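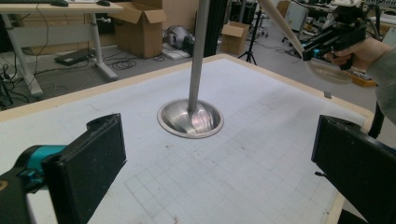 Costel Ghiță writes: had mine since August, does the grid fade if you scrub it? Mine gets glue on it most weeks and I've been scared to go at it properly.

No, scrub away. Grid is under the top coat. Warm water, washing-up liquid, soft cloth. No wire wool and no bleach please — that does take the shine off and we can't put it back.

## Tirkden gridded table top

Order code 2758. White top, faint square grid, pale wood edging. Top only, legs are seperate (see Resar trestles, other page).

- Longest size 3000 mm, comes in two halves with joining plates
- Shorter sizes cut to order, allow a bit longer
- Guarantee 2 years, doesn't cover knife cuts
- Pencil rubs off with an ordinary rubber
- Hot pans no. Mugs fine

Cutting fabric or card on it all day? Put a mat down. It's a hard top but it will mark, they all do.
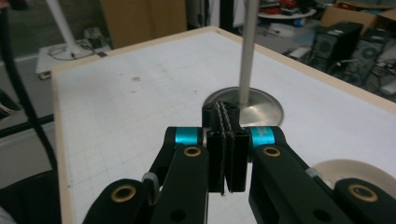
*Small black part, close up.*

## Delivery

Kerbside only. It's a two-person lift so have someone in with you. Deposit £50 on cut sizes, not refundable once its been cut. Stock sizes can come back unused in the original wrap.

Replacement edging — ask for Ha-neul, mornings best. Old Corrigan edging won't fit, the groove is narrower.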